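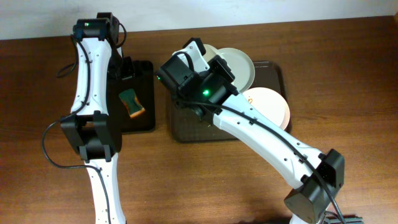
Unit 4: Dish and Surface Hygiene

October
Prepared by the Food Service program, Skuvov

Handout 2 – Cleaning and Sanitizing Small Equipment

Read this before the practical. The terms in the first part come up again in the written test, and the procedure in the second part is the one you will follow in the kitchen.

Cleaning and sanitizing

Cleaning removes food, grease and dirt you can see or feel. Sanitizing lowers the number of microorganisms left on a surface that is already clean. The two steps are done in that order. A sanitizer put on a greasy tray is used up on the grease and does little to the surface underneath.

Food contact surfaces include cutting boards, knives, prep tables, serving trays, mixing bowls and the inside of storage containers. Shelves, walls, floors and the outside of equipment are non-food-contact surfaces. They have to be cleaned regularly, but the sanitizing schedule is different and is covered in the next unit.

When to clean and sanitize

Food contact surfaces are cleaned and sanitized:
- after each use
- when you change from one type of food to another, and always after raw meat, poultry or fish
- after an interruption in which the surface may have been contaminated
- at regular intervals during continuous use

Write the time on the sheet by the prep sink when you start a long prep job. Students often remember the first cleaning and lose track of the second.

Soil types

Sugars and starches come off with warm water and a mild detergent if they are fresh. Dried starch needs soaking first. Proteins such as egg and milk set hard under very hot water, so the pre-rinse should be lukewarm. Fats need warm wash water and a detergent that can hold the grease in suspension. Mineral scale comes from the water itself and builds up slowly on steel and glass. It is treated with an acid cleaner, never mixed with a chlorine product.

The three-compartment sink

1. Clean and sanitize the sinks and drain boards.
2. Scrape or rinse food into the waste bin. Soak if needed.
3. Wash in the first compartment in warm detergent solution. Use a sponge or nylon brush and go over rims, corners and handles by hand. Change the water when the suds are gone or the water is dirty.
4. Rinse in the second compartment in clean water. Detergent left on an item can weaken the sanitizer.
5. Sanitize in the third compartment. Check the strength with a test strip and keep items fully under the surface for the time on the product label.
6. Air-dry on the rack. Do not towel-dry.

Our training kitchen uses Jarkotex detergent and Iltach sanitizer tablets. The dosing card for both is taped inside the chemical cupboard. If you work somewhere else later, read the label of the product you find there – strengths and contact times are not the same from one brand to another.

Trays

Trays with a raised rim collect residue where the rim meets the base, and rounded corners are easier to clean than square ones. Wash the underside as well, as it will touch the tray below it in a stack. Scratched plastic trays hold soil in the grooves and should be set aside for replacement. Stack trays only when fully dry.

Sponges and cloths

A sponge stays damp, holds food particles and is handled all day. In our kitchen sponges are used at the wash sink only and are thrown away at the end of the shift. They are not used on surfaces that have already been sanitized. Wiping cloths for counters are kept in sanitizer solution between uses, and cloths for raw meat areas are kept in a separate bucket.

Do not store sponges or cloths in an apron pocket or on the edge of the hand sink.

Practical

There are 14 places in each group. The practical is marked out of 26, and 15 is a pass. Marks are given for setting up the sinks, order of steps, use of test strips, air-drying and the state of the station when you leave. Bring closed shoes and an apron. Gloves are provided.

Over half the marks lost last term were for skipped test strips – take a reading before the first item goes in, and again whenever you change the solution.

Reading

Bednárik kitchen manual, the chapter on warewashing. Copies are on the shelf in the classroom and should stay there.

For next time

Write a short cleaning schedule for one piece of equipment you use at home or at work. State what is cleaned, how, with what product, and how often. One page is enough.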